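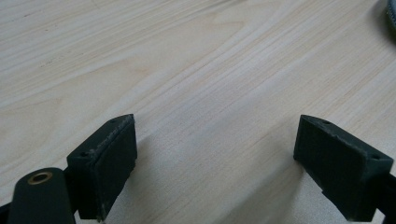

Jaws open over bare table, pad scuffing along the top ridges.

Home | Notebook | Hardware | Data | People

3/18/23
Entry by Obadia Mushi

Grasp labelling for Usness. Nuanchan wants jaw opening read straight from the wrist view, with no encoder, so we need plenty of views with nothing in the jaws. The pale table suits this: dark fingertips separate from it on a plain threshold. The grain gives a few false edges, mostly where it arches. Blur radius set to 16, will try less.

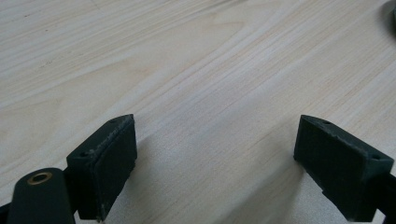
Open jaws again, brass-coloured bushing at lower left.

The bushing is the better landmark. The fingertip edges are worn and the fit wanders along them. Reinhold suggests fitting the ring first and working inwards from there. I agree.

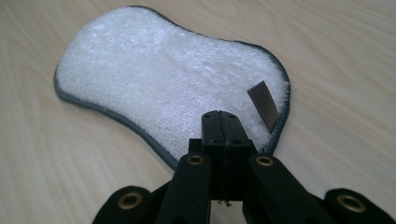 Tips together, fluffy pad with dark binding behind.

Closed case. All four brass-coloured rings in view. The dark binding is close to the gripper in tone and the mask may leak into it. Check by hand before it goes in the set of 400.

To do: ask Jonatan for the Grundeck script.

Contact: Momivden workshop | © Momivden | Back to top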